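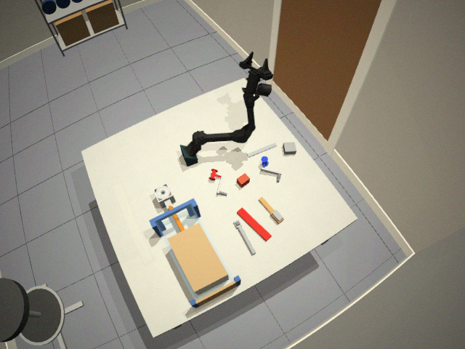 Figure 3. Simulated tabletop for the controller comparison, with the arm, hand tools, blocks and clamp frame.

4.2 Simulated setup

All trials in this section were run in the Rillus simulator. The arm is mounted directly on a white tabletop, and the tools share the table with a clamp frame and a tray. The object set includes a hammer, a mallet, a wrench, a long metal bar and a cube, so that a single two-finger gripper has to deal with thin handles as well as block shapes. Object positions were drawn again before each trial. The room model was left unchanged.

We compared two controllers on the same arm. The first, Nonberg, follows a planned path and closes the fingers at a fixed width. The second, Kollár, corrects the approach from a camera near the gripper at every control step. Each controller was given 2,000 trials with the same random seeds and the same time limit of 15 seconds per grasp.

The close camera view was rendered without filtering. Large plain surfaces are the hard case for it — they offer few features to track, and the depth estimate tends to drift when the fingers are wide open. 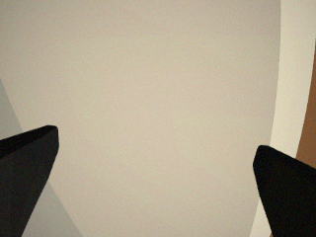 A rim or a shadow edge gives the controller some structure to work with, but a smooth curve fixes position in one direction only. Motion along the curve remains poorly observed. For this reason Kollár falls back on joint readings whenever fewer than 38 tracked points remain, and returns to visual correction once the count recovers. Nonberg does not use the close view and needs no such rule.

Both controllers share the finger geometry and contact settings of the Clorkbridge gripper model. Friction values were not tuned per object. A trial was counted as a success if the object cleared the table and stayed between the fingers until the time limit; all other outcomes were logged as failures, including those in which a neighboring tool was moved.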